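Mise à jour : 12/24/20
Temps de lecture : 2 min

Entretien d'un grand tapis de souris

Un tapis qui couvre presque toute la table vieillit plus vite qu'un petit. Les avant-bras y reposent en permanence, la poussière s'y fixe et le noir ne pardonne rien. Le mien porte un logo Logitech G gris dans le coin inférieur gauche, assez pâle pour qu'on le cherche sous une lampe faible.

Protocole actuel : aspirateur à faible puissance, embout brosse, puis microfibre humide passée dans le sens de la longueur. Eau tiède, une goutte de savon neutre. Pas d'alcool. Séchage à plat, une nuit complète – jamais sur un radiateur, les bords gondolent. 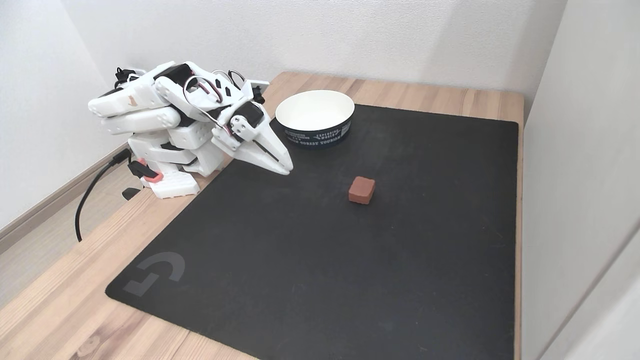
Restent les zones lustrées, que le savon ne corrige pas. Domenica Kaufmann m'a conseillé une brosse souple Gruber, en petits cercles et sans appuyer. Le résultat est correct sur les bords, nul au centre. J'en déduis que la fibre y est tassée et que le nettoyage n'y changera rien.

Pour les petites pièces, j'utilise désormais un bol en papier posé au fond du tapis. Il pèse peu, ne raye pas et se remplace sans regret. Une coupelle aimantée Wirnero tenait mieux les vis, mais son socle laissait une empreinte ronde dans la surface.

Prochain essai en mai : lavage complet en bac, avec pesée avant et après séchage.

153 partages – 12 commentaires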